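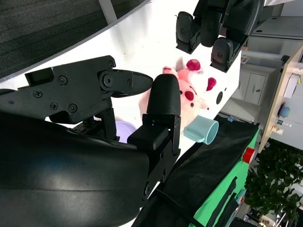 The view from the wrist at Flaltton: two fingers either side of a bowl rim, a pink pig, and a teal cup lying on its side.

Home | Visits | Reviews | Archive | Contact

Flaltton sells a tabletop two-arm kit, and twice a year it lets people who might buy one come in and poke at it. I went on Oct 25, 2024, having been promised a demo, a price list and lunch. Two of those turned up on time.

The showroom is up a flight of stairs over a tile store. Lamai Rattanakul met us at the top and handed out visitor stickers that wouldn't stick to anything but each other. She runs customer support and has the calm of a person who answers the phone for a living. Her opening speech lasted 2 minutes by my watch, a record for this industry.

The pitch goes like this. You get the arms, the hands, a small camera for each wrist and a year of the Sasico software, which is where Flaltton hopes to make its money. You teach the thing by steering it through a chore over and over, then ask it to do the chore alone. The chore on offer was tidying up: bowls, cups, soft toys, the sort of stuff that collects on a table in any house with a child in it.

What I liked was the wrist view. Brochures shoot these machines from across the room in flattering light. From the wrist you see what the software has to work with, and a good deal of that is the gripper itself. The bowl is pale lavender on a white table, and part of it is hidden behind the fingers sent to fetch it. I have lost my own glasses under easier conditions.

The fingertips are worth a look if you're shopping. One is angular and comes to a point, held on with hex screws you can get at without taking the hand apart. The one facing it is rounded and textured. Lamai says the tips are sold separately, and I wrote down "of course they are."

The base kit is listed at $1,327 per month on a lease, or $1,527 if you want the support plan with a human in it. I asked how long a new chore takes to teach. Lamai said it depends on the chore, and then, to her credit, that soft things take longer than hard things and she'd budget a full week for anything plush.

There were 13 of us on the tour. A man from Palamarchuk, who fit out daycare centers, wanted to know if it could be wiped down. (The arms, yes. The hands, carefully.) A woman who had seen the Huvitz open house in January kept comparing the sandwiches.

Would I lease one? For a lab or a school with patient staff, I'd at least take the trial month. For my kitchen, no. Parking is behind the building, and the first hour is free if you get your ticket stamped downstairs by the tile people.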